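Bodport reading room opens longer from November

The reading room on the ground floor of Greco House in Bodport will stay open until 8 in the evening from November, after 60 people signed a request for later hours.

Samuele Dal Bello, who runs the room, said the change would be tried for 2 months. The light wooden table by the grey wall stays where it is, with its lamp, speaker and potted plants.

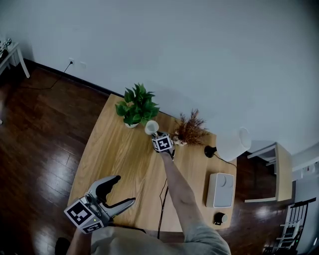

Visitors may bring hot drinks to the table as before, but are asked to keep cups away from the cables – a spill in the spring damaged a socket and cost 616 euros to put right.

Sveva Rinaldi, of the residents' group Lulel, said most requests had come from people who work during the day. The first late opening is on Thursday and there is no need to book.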